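Hetow Lab News — September 21, 2023

The bottle cell stop: what we found and what we changed

Many of you have asked why the bottle cell was standing still for so long, and I promised to write it down properly. I am the one who was on shift when it happened, so please read this as the account of a person who also made one of the mistakes.

For readers from the other building: the cell has two arms and one table, and the job is small. The arms take capped bottles from the table and put them in the orange bin, or take them out of the bin again and stand them on the table. We have done this with Fumance as our customer since the spring. Their wish is that the same program can handle white bottles, clear ones and amber ones, with tablets or capsules inside, without any change of tooling. The contents are only dummy pieces. No real medicine comes into our rooms.

The fault came during a long run. The left arm was holding a bottle over the bin when its gripper opened too early, at a height where it should still have been closed. The bottle fell on the rim and then outside. At the same moment the right arm did not wait, as it should do, but continued towards the bottles. The two wrists came much closer to each other than our rule allows. Tane Mudgway pressed the stop button and both arms froze. No person was inside the border of the cell, and I want to say this clearly, as a different story was going round in the canteen.

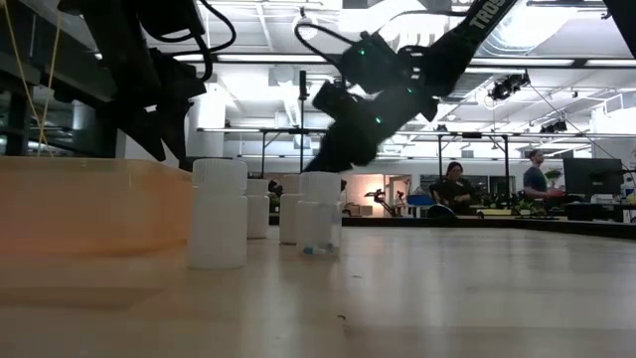
Why did the right arm not wait for the left one?
The waiting signal was tied to the state of the gripper and not to the position of the arm. When the left gripper opened, the program believed that the bottle was delivered and that the left arm was already leaving, so it gave the right arm permission to move.

This means we had two faults which met each other. The first was the early opening. The second was an old shortcut in the handover logic, which had been there from the beginning and which never did any harm as long as the gripper behaved well.

The early opening took longer to find. Bevan Faulkner went through the log and saw that the gripper had lost its supply for a very short time, then started again and went to its default position. The default position was open. We changed the cable on the left arm, and the fault disappeared for two days and then came back. So it was not the cable, or it was not only the cable. In the end we found a connector at the wrist that was not fully locked. It looked locked from the outside. When the wrist turned far to one side, the cable pulled on it a little and the contact was lost.

My own mistake belongs here. I had mounted this connector after the last service, and I had ticked the line "connectors checked" on the sheet. I checked with my eyes and not with my hand. The sheet did not say which of the two was meant, but I think I should have known it. 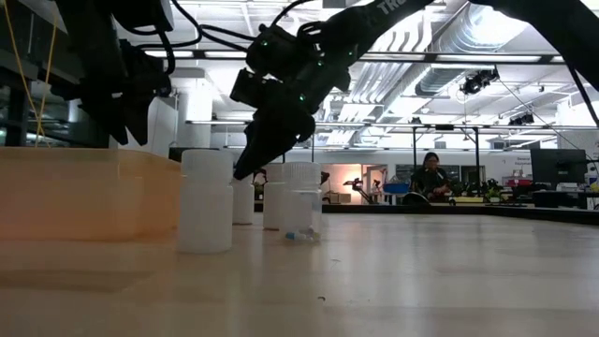
After this we rebuilt the handover. Each arm now asks where the other arm is before it enters the shared part of the table, and it asks again during the movement. If the answer is missing or too old, the arm stops and stays where it is until a person releases it. We also changed the default of the gripper. After a loss of supply it now keeps its last position. There was some discussion about this, as a gripper that stays closed can be unpleasant if it is holding a finger. The force is limited in the cell, and there is a manual release on each wrist, so we decided that keeping closed is the better choice. The Henare group wants to look at this decision again in October, and they are welcome.

To test the new program we made 2080 transfers, with the bottles in mixed order. For 100 of them we interrupted the supply of one gripper on purpose, sometimes over the bin and sometimes over the open table. The bottle was kept every time, and the second arm stopped outside the shared part every time. The stop itself took about 60 milliseconds longer than in the old program, which is still inside our limit. I would have liked it shorter, but the extra question to the other arm costs time.

One weaker point remains, and it is inside the bin. When a bottle lies on its side, the fingers must come down low, close to the rim and to any other bottle that is lying there. The clear vials are the most difficult. The wrist camera sees the orange of the bin through the wall of the vial, and the program then places the edge of the vial a little wrong. A wrong edge means a touch with the finger that was not planned. It is not dangerous for people, but it pushes the bottle away, and the arm tries again and again until the time is over — we saw this also before the incident, and we treated it as a nuisance only. Now each failed grasp is counted, and after the second one the arm goes up and calls for help.

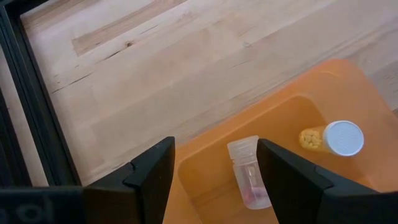
Tane Mudgway, after reading the draft of this item, wrote back that the retry limit should have come first and the new handover after it, and that people in the Clasmont line had asked for such a limit already before the summer. In the same message was a second remark, that a stop button is worth little if the person beside it is looking at a screen, and that the seat at the cell should be turned round.

Both points are accepted. The seat is already turned. As for the order of the work, I still believe the handover was more urgent, but I agree that the request from Clasmont stayed too long in my list without an answer, and I have written to them.

For everybody who works at the cell, the following is valid from now on:

Pull lightly on each connector after you have locked it, and write your initials beside the line on the sheet.

Do not release an arm after a stop before you have looked at the other arm also.

If a bottle falls outside the bin, stop the cell first and pick up the bottle afterwards, even when the arms are standing still.

Report a failed grasp that repeats, also if the arm gets the bottle in the end.

The old program is removed from both controllers. If you have a private copy on your laptop, please delete it, since the file name is the same as the new one and it would load without any warning. Bevan Faulkner has the new checking sheet and will put printed copies in the folder at the cell. Questions about the log can go to him, and questions about the connector can come to me.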